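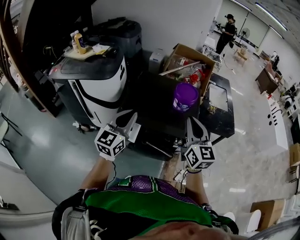

04/03/2021

Glue day, finally. I've been putting off the hide glue tests since January, mostly because the workshop was so cold back then that anything I warmed up had gelled before I got it to the bench (I tried twice, sulked, and went back to sharpening). Today it was mild enough to have the door open, so I got the pot out and made a proper start on the Serrano chair.

For anyone who hasn't been following: the Serrano chair is the one with the rush seat and the back legs that wobble like a newborn calf. Adelino Nogueira brought it over from Sandville with the rungs in a carrier bag. Somebody has been at it with white glue, and then somebody else has been at it with epoxy on top of the white glue, so the mortises are a right mess. I spent the whole morning just cleaning them out. Warm vinegar on a rag does for the white stuff if you leave it long enough, but the epoxy had to be picked off with the small scraper, and I took a sliver out of the left back leg doing it. It's inside the joint so it won't show. Still cross about it!

Mixed the glue at 1 part granules to 2 parts water by weight, left to soak while I had lunch, then up to 60 degrees in the pot. First batch was too thick, it was stringing off the brush like melted cheese, so I let it down with a splash more hot water and that was much nicer. I should really write down how big a splash is. Next time I'll weigh it.

Test joints: I made 6 out of the ash offcuts, all the same tenon size as the chair. Half of them I warmed with the hairdryer before gluing and half I left as they were. Clamped the lot and labelled them in pencil on the end grain, W for warmed and C for cold. They stay in clamps overnight and then I'm not touching them for a few days, however tempted I am. Abílio Simões reckons warming makes no odds with a tenon this small and I reckon it does, and there's a cake riding on it.

Other bits, before I forget:

The Skurkero clamps are better than I expected. The pads stay put, and the screw doesn't creep when you let go of it. The long one has a stiff spot about halfway along the bar, so I've put a dab of wax on it. If it's still sticking next week I'll file the burr off.

We're low on granules. I rang Jollberg and they'll only do the big sack at the trade price, so has anyone got room to store it dry? If not I'll just buy the small tub again and grumble.

The rush seat is staying on. I had a good look underneath and it's sound apart from one frayed corner at the front right, which I can tuck back and bind. Stripping and redoing it would be a week's work and Adelino likes it the colour it is.

Still to do: plug and redrill the one mortise that's gone oval, cut a new bottom rung (the old one has split along most of its length), dry fit everything, and check the legs sit flat on the saw table before any glue goes near it. Glue pot is washed out and the brush is hanging up. Leftover glue is in the fridge in the jar with the blue lid, please don't put it on toast.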